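Good practice corner: what goes in the log before you hit run

Quick one this month, deadline was yesterday and I still owe the editor a title. September means new people on the simulation side, and new people means the same four emails about logging, so I'm putting it all in one place. Print it, stick it over your desk, whatever.

Background for anyone who skipped the spring meeting. Trarnum and Lirkico are now pooling simulated grasping runs. Good news, more data for everybody. Bad news, the two groups had completely different ideas about what a "complete" run was. Of the first 4000 episodes that came over, 846 could not be replayed by the other side. Not broken exactly. Just missing something. A seed, a gripper offset, which version of the wall textures was loaded. Small stuff. But you can't compare results on a run you can't rebuild, and so those are sitting in a folder called "maybe" and will probably stay there.

So, rules. Agreed by both groups, in force now.

Start pose gets written down. Every run, every time, even when it's the default. Especially when it's the default, the default changed twice over the summer and the people who changed it didn't tell the people who used it. Joint values plus the wrist camera pose. In the header, please, not in a readme somewhere.

Gripper state is its own field. Open, closed, or a width in millimeters if you have it. Don't make the next person guess from the first image. And "home" is not a gripper state. Home means one thing in the Julon setup and something else in ours.

One still from the wrist view at step zero, before any command goes out. Saved full size, no overlays, no cropping to make it pretty. If it shows mostly wall, fine, save the wall.
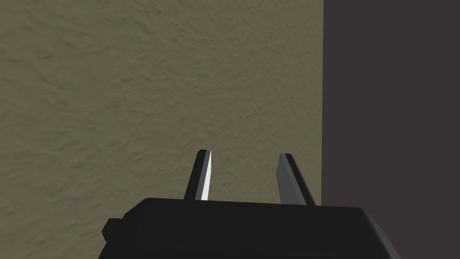

Wrist view, simulated. Gripper open, nothing between the fingers.

Looks like a boring picture and it's worth a lot. With a still like that next to the header you can check the written gripper state against it in two seconds. Fingers apart, field says "closed"? Somebody's script is wrong. Sølve Strömberg went through 700 of the shared runs this way over a couple of evenings and found 23 where the header and the picture disagreed. All 23 traced back to one converter that flipped the sign on finger width. It's fixed, pull the latest if you havent.

Check the background too. Textures and plain surfaces both. If your room loads with a plain dark plane where you were expecting a texture, that may be what you asked for or it may be a material that failed to load without a warning. The log won't tell you. Write down which surfaces are meant to be plain. One line in the scene notes is enough.

Clearance. This is the one people argue about. The rule as agreed: if the fingertips start close to any surface, you record the distance and you say whether contact checking is switched on. Don't eyeball it off the picture, a textured wall with no shadow on it is really hard to judge for depth, and I've been wrong by a lot. Ask the simulator, it knows. Starting close is allowed! Nobody wants to ban it, we need those runs. It just has to be in the record.

Lights. Put the light settings in the header with the rest. Direction and strength. If one finger is rendering nearly white and the other one gray, a detector trained on those images is going to learn something about your lamp. Perfectly OK if you meant it. We do want varied lighting. What we don't want is varied lighting with no record of what varied.

Naming. Site, scene, seed, episode, in that order, underscores between. No spaces, no "final", no "final2". The Sandberg importer drops anything with a space in the name and says nothing about it, which is how a whole batch of mine vanished in spring. Yes I was cross.

Failed episodes stay in. Mark them failed and leave them where they are. Deleting failures before upload makes the success rate look lovely and useless, and we've had that conversation already.

Changes after upload: don't. If the header is wrong, make a new version and note what you changed and why. Old version stays readable. Somebody has probaby used it.

What about old runs? You don't have to go back and redo everything. Start pose and gripper state are required if the run gets used in a comparison, the rest is nice to have. If you can't recover the start pose, tag the run "unverified" and move on with your life.

There's a checker script in the shared tools folder. Run it before you upload, takes under a minute on a normal batch. It catches missing fields and bad names. It does not look at the stills, that's still on you, so open a few from each batch.

Still undecided: how long we keep the stills, and whether two-arm setups need one each or one per arm plus an overview. Opinions to me or Sølve before the next call, 3 p.m., usual link.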